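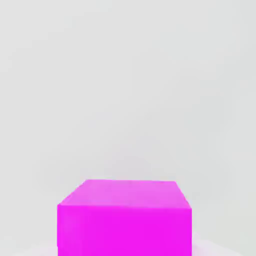 Wool Insulation and the Case for Local Fibre

September 1, 2024
By the Bekska editorial office
2 min read

Coarse wool has long been the poor relation of the Australian clip. Too harsh for clothing and too cheap to carry far, much of it sits in sheds until the price improves. Tido, a small manufacturer of wool insulation batts, buys it directly from growers. Its production manager spoke with Bekska in May on the understanding that the company, and no individual, would be quoted.

"The fibre is sound," the manager said. "It was graded for garments, and a wall cavity has no interest in how it feels against the neck."

The company takes bales from more than 300 properties. Each lot is scoured, carded and treated against moth before it is formed into batts. Vegetable matter remains the chief difficulty. Burr and grass seed that would ruin a yarn can be tolerated in a batt, but only to a point, and some lots are still returned.

Asked about glass fibre, which costs less and dominates the market, the manager was measured. "We do not tell builders that the other product is poor. We tell them that wool takes up moisture and gives it back, and that installers like handling it. The price difference is real and we put it in writing."

Hemp batts are a closer rival. Mtshali, which imports them, has proposed a shared testing program, and Tido has agreed in principle – although the two firms have yet to settle who will pay for the laboratory.

On labelling, the manager was less patient. Some products sold as wool contain a good deal of polyester binder, and the proportion is seldom printed on the pack. "A buyer should be able to read it in the aisle," the manager said.

Tido expects to commission a second carding line at its Alluris site next year, subject to council approval.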